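July 2023, Weds. Towel folding, round table

Started late, table had to be wiped first. Grey terry towel from the Romell order, the one with the woven band. Label still on, leave it on for now, we need the barcode side to tell the corners apart.

Plan was halves, then halves again, edges to the far side. Terry doesn't want to lie flat, the layers roll up thick at the fold and the band is stiffer than the pile round it. Pressing down with the palm helps a bit. Pulling the corners does not.

Target footprint 30 cm on the short side. Measured 3 times, got 3 answers. Need to agree where we measure from, fold or hem. Nabila says hem. Fine, hem.

Plant stays on the table, same as in April, but keep the leaves out of the fold area. Bits and bobs round it can stay aswell.

Grey cloth and the white table:
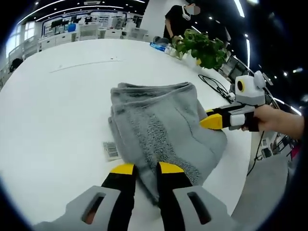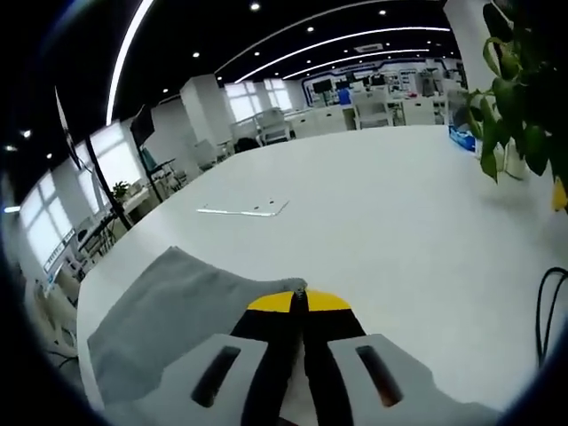

Still to do

- second towel, Trusturwood one, wash it first so the pile is comparable
- write the fold order on a card, Nabila Sqalli has the marker pens
- try band running straight accross instead of at a slant
- sheet 138 in the binder has the old footprint numbers, cross them out
- ask Drumeck if the label can be unpicked without leaving a hole
- cable on the table, tape it or move it

Back on this after lunch tomorrow, 2 towels if the wash is done.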